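Betmont Robotics Opens Orders for Restach, a Service That Puts Returned Tool Kits Back in Their Cases

CANBY – Betmont Robotics is pleased to announce that Restach, its kit repacking service for tool rental counters, school workshops and mail-order return centers, is open for orders beginning in November. After a long season of trials with our friends at Amaral Tool Library, we feel ready to share it with everybody who has ever spent an afternoon hunting through a bin for the one screwdriver that belongs in slot number four.

Anyone who handles small household tool kits will know the trouble we set out to help with. A kit goes out neat and complete, and it comes home in a heap, with the pliers in with the tape and the utility knife somewhere at the bottom of the bag. Each piece has its own molded spot in the tray, and each has to go in the right way around or the lid simply will not shut. It is slow and fiddly work, and on a busy morning it is the job that gets put off until later – and then later again.

Restach takes on that job with a two-fingered gripper and a small camera that rides along close to it, so the system looks at each tool from nearby before it picks it up. Customers do not need to lay anything out in a special order. The tools can be set down on an ordinary tabletop beside the tray, handles crossing and all.
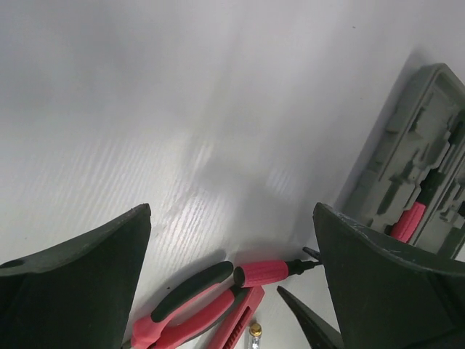

What the Service Includes

Every Restach order comes with one arm, one gripper, the camera, a table mount and the software that holds the layout of each kit you own. We teach the system your first 5 kit types before it leaves our shop in Canby, and you can add more on your own from the counter by packing one case by hand and letting the camera have a good look at it. The arm runs from a regular wall outlet and fits on a table 60 inches wide, with room left over for the cases that are waiting their turn.

During the trials at Amaral Tool Library, Restach worked through 2344 returned kits drawn from 167 different layouts. That is a good many pairs of pliers, and we are grateful to the counter staff there, who wrote down every snag they saw and were kind enough to tell us about all of them. Their notes are the reason the current version slows down near the rim of a case, and the reason it checks which way a handle is facing before it lets go.

We also learned a great deal about plastic cases, more than we ever expected to! Cases that fold out flat, with tools stored in both halves, need a different approach from a deep box with one lid, and neighboring slots often hold tools that point in opposite directions.

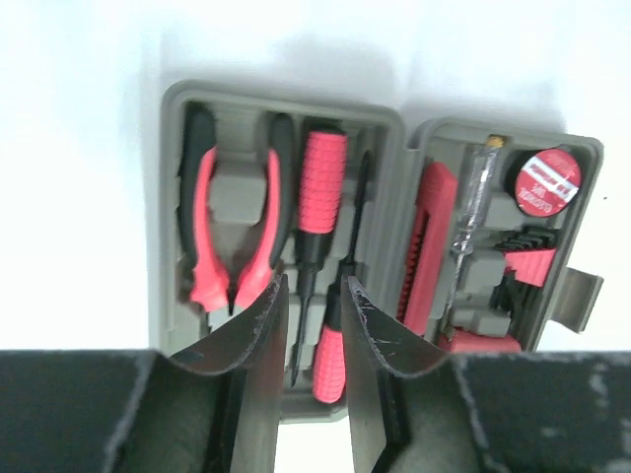
Hex keys gave us the most trouble early on, and we would like to be plain about it, as they are thin and tend to travel in a bunch. Restach now treats a set in its holder as a single piece, and it asks for a person's help when it finds keys that have come out. The same goes for anything it does not recognize. A chime sounds, the arm moves back to its resting place, and the item waits on the table for somebody to decide where it belongs.

Restach is offered by the month or by the year, and both plans include replacement gripper fingers when yours wear down past the mark. Training for your staff takes one morning, and we are happy to come back for a second one if new people join the counter after that. Schools and lending libraries can ask us about shared plans, where two or three neighbors pass one arm between them over the course of a year.

We have tried to answer the thing we are asked most often right here in this announcement, to save everybody a telephone call.

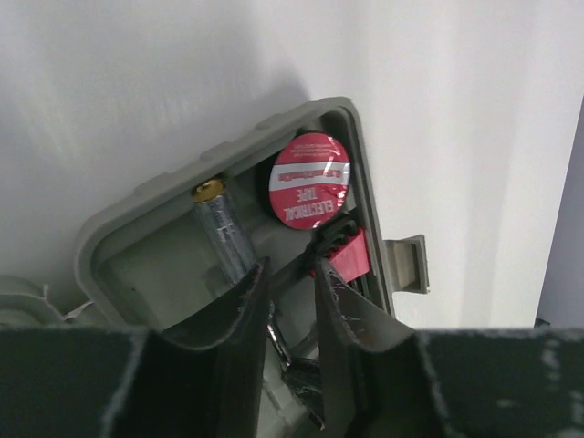

What happens if a kit comes back with a piece missing?

Restach packs whatever it has, leaves the empty slot open and adds the kit to a short list on the screen, with the name of the missing piece beside it. You can put the part in by hand, or leave a spare on the table and send the case through again.

Orders and Visits

Orders are being taken now through the Betmont Robotics sales desk. Customers who would like to see Restach at work first are very welcome at our Canby shop, where we keep an arm set up for visitors. Please do bring one of your own kits along – the more jumbled the better – and let us know ahead of time which case it comes in.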